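Keeping a White Work Table White

Posted February 22, 2020

A light-colored top shows every crumb, ring and pencil mark. Most of those come off with things you already have under the sink. Start with the mildest method and move up only if the mark is still there after two tries.

Everyday wiping

Use a soft cloth wrung out in warm water with 4 drops of dish soap. Wipe in one direction, front to back, then go over it again with plain water. Soap left on the surface dries to a film and the film holds dust. Dry with a second cloth. Paper towels leave lint and cost more over a year than a stack of cut-up T-shirts. 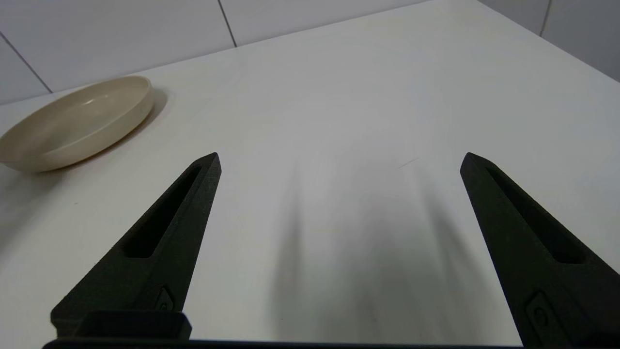 Coffee and tea rings

Make a paste of baking soda and water, thick enough to stay where you put it. Leave it on the ring for ten minutes and lift it off with a damp cloth. Don't scrub. Baking soda is gentle, but a glossy top will go dull in one spot if you lean on it, and a dull spot can't be wiped away.

Ink and marker

Rubbing alcohol on a cotton ball takes off most ballpoint and a good deal of permanent marker. Test it underneath the table first. Dab, turn the cotton, dab again. Open a window and keep it away from the stove. On a painted or varnished top, skip the alcohol and try a little white toothpaste on a damp cloth.

Glue and tape residue

Warm the spot with a hair dryer on low and push the glue up with an old plastic card. A little cooking oil loosens whatever is left. Wash the oil off with dish soap or the next sheet of paper you put down will pick it up. I bought a bottle of Tovex remover last May and still reach for the oil first.

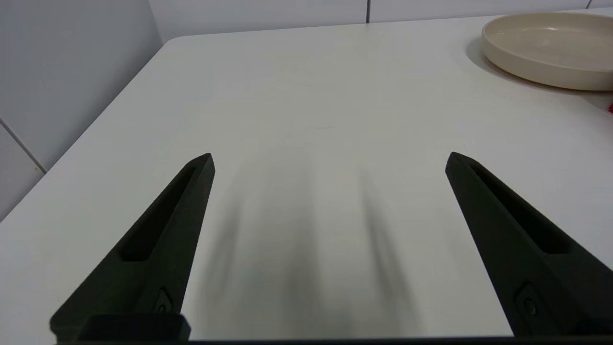
Scratches

Fine scratches in a hard plastic surface can't be filled, but they can be made less noticeable. Clean them well, since most of what you see is dirt sitting in the groove. An old toothbrush and soapy water will get it out. A deep gouge needs a repair paste in a matching color. The Sakholm kit comes with four whites, and it pays to try them on scrap before you choose.

Things to keep off it

Steel wool, scouring powder, and anything with bleach left standing. Hot pans need a trivet, even for a minute. Newspaper will transfer ink if it gets damp. Colored rubber feet on lamps and small appliances can leave a yellow stain that doesn't come out at all, so stick clear or felt pads under them and replace the pads when they go flat.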